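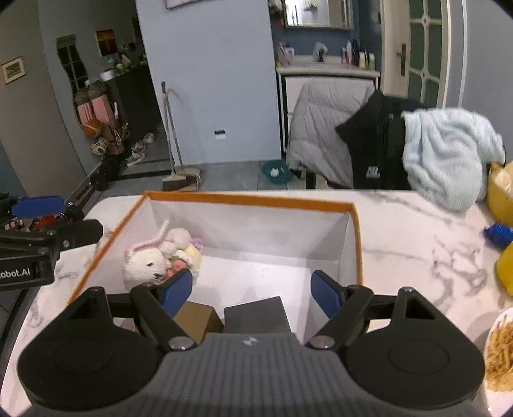 Orange rim, marble-patterned table.

By Tsz-kin Kuo
January

I have been doing jigsaw puzzles by mail and I can't stop talking about it, so now you get to hear about it too!

The way it works is that there's a loose circle of us, 7 households, and every puzzle goes around the loop. You finish it, you break it up, you bag the pieces and off it goes to the next address. Mine come from a retired couple in Clovunport who write the funniest notes on the inside of the lid (last one said "the sky is a liar, start with the goats").

They were right about the goats. It was a 1000 piece mountain village and I spent three evenings on sky before giving in. Once the goats were together the whole hillside just fell into place, and I stayed up way too late on Sunday with a cold cup of tea next to me, saying "one more piece" to an empty kitchen.

A few things I've learned so far. Sort by shape before color if there's a lot of sky or water. Work near a window if you can, because lamp light turns every dark green into black. And small puzzles are not a step down! The best one I've done all winter was 285 pieces, a Sundaram reprint of an old railway poster, with cuts so odd that I had edge pieces in the middle and middle pieces pretending to be corners. I loved it.

Next up is a harbor at night, which sounds terrible and I can't wait. If you want to start your own loop, just ask a couple of friends and pick an order. Ours began with 3 of us and a very beat-up lighthouse.

Comments

marnie_b: Goats first, always. Do you count the pieces before you mail them on?

Tsz-kin: No, we just write a note if there's a gap. The lighthouse has been missing a bit of roof forever.

Puzzled in Skekeck: My sister and I are starting one of these this week - thank you for the push!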